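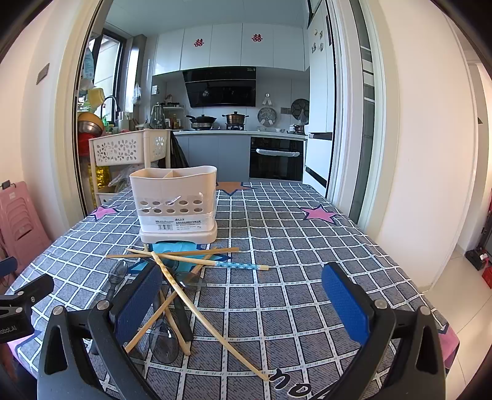
Figure 1. Utensil sorting task: chopsticks and spoons on the table, holder at center.

Modska Utensil Sorting – Fault Subset

Summary
This card covers the part of the Modska collection set aside after a pad slip fault was found in the hand-held grippers used at the Grendstead site. The subset holds 315 episodes recorded in July. It is released separately so that users do not mix it with the main collection by mistake.

Task
The operator picks up chopsticks and spoons from a patterned tablecloth and places them upright in a holder. Sessions take place in a furnished home next to a working kitchen. Lighting is not controlled.

Nature of the fault
The adhesive under the finger pads softened during long sessions. Under load, a pad could shift along the finger while the jaw encoder still reported a firm grip. Of the 315 episodes, 51 contain at least one confirmed slip. In these, the recorded jaw width is not a reliable measure of contact, and the grip label must not be used as ground truth. Thin, smooth handles were affected most.

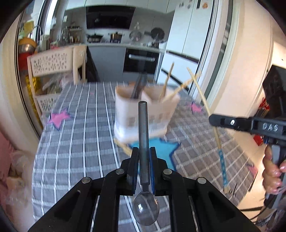 Modska Data Notes, Issue 4, p. 30

Figure 2. Clear plastic spoon held upright by the handle between the blue pads.

Clear spoons raise a second difficulty. The depth estimate often passes through the bowl, and the automatic check then marks the spoon as absent. Reviewers corrected these labels by hand where the wrist view allowed it. Episodes that could not be settled carry the value "unknown" in the field grip_state.

Safety
One operator reported a pinched fingertip while pressing a shifted pad back into place with the trigger engaged. The injury was minor. Pads are now adjusted only with the gripper switched off – this rule applies to all Fliter tools on site.

Corrective action
Pads are now fixed with screws and inspected after every 100 grasps. Episodes recorded after the change belong to the main collection.

Known limits
Slip onset times were marked by eye and may be off by several video samples. Sessions with two grippers were reviewed for one tool only. The Cieślak conversion script, version 2 and earlier, drops the "unknown" value without warning.

Contact
Sixten Tangen, data maintenance, Grendstead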